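From: Cillian Breathnach
To: bimanual-learning list
Date: Monday, August 26, 2024
Subject: Re: [bimanual] Chunk length and drawer tasks

On the list, Harries wrote:
> We tried the Seler policy on our own drawer unit and saw no gain from
> the longer action chunks. Short chunks did slightly better, if anything.
> Was the cabinet fixed to the table in your runs? And did you count a
> trial as good when the drawer was open but the object ended up
> on the table? The note from March does not say.

Two separate questions, so I will take them in order.

The cabinet was not fixed. We put it down by hand before each trial, within a marked region at the back left, and let the heading vary. Fixing it makes the task much easier and hides the effect of chunk length, as a policy can then replay the opening pull almost blind. If your unit is clamped or taped, I would expect the result you report.

On scoring: a trial counts only if the object is inside the named drawer when the arms stop. Drawer open and object on the table is a failure. We log it under its own code, and I should have put that in the note.
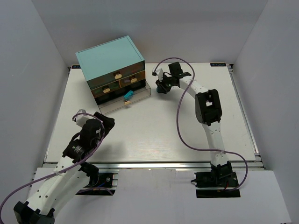
Chunk length matters most between the pull and the place, where one arm has finished with the drawer and the other has to bring the object over. With short chunks the policy tends to stall here, or goes back to the knob and pulls again. The bottom drawer is the awkward one. It is clear, with the cabinet set at an angle and a turquoise-blue object already lying in it just behind the knob, while the right gripper has a dark teal-blue one closed in its fingers, mostly hidden from the fixed view. From that view alone the policy has very little to tell it whether the gripper is full. The wrist views carry most of that information, and when we masked them the longer chunks lost their advantage as well.

Figures for the bottom drawer, same training set of 2,000 demonstrations, same checkpoint rule:

short chunks, all views: 27 per cent
long chunks, all views: 71 per cent

Both are from the Trundberg cell. We have not repeated the comparison on the Sternham cell, and the lighting there is different enough that I would not pool the two.

A few points to check on your side before drawing a conclusion:

Is your chunk length given in steps or seconds? Ours is in seconds. If you copied the value into a config that expects steps, your long setting may be shorter than our short one.

Do you blend overlapping chunks? We do not. Blending smooths the pull but smears the moment of release, and the object gets dropped on the drawer wall.

Are the wrist streams in step with the joint readings? We had a lag of 2 control steps on one arm for a while and it cost us more than any change to the model.

If you can send the config and a handful of failed trials, I will run them through our scoring script so that the failure codes match. The script needs the raw joint logs as well as the video.

Cillian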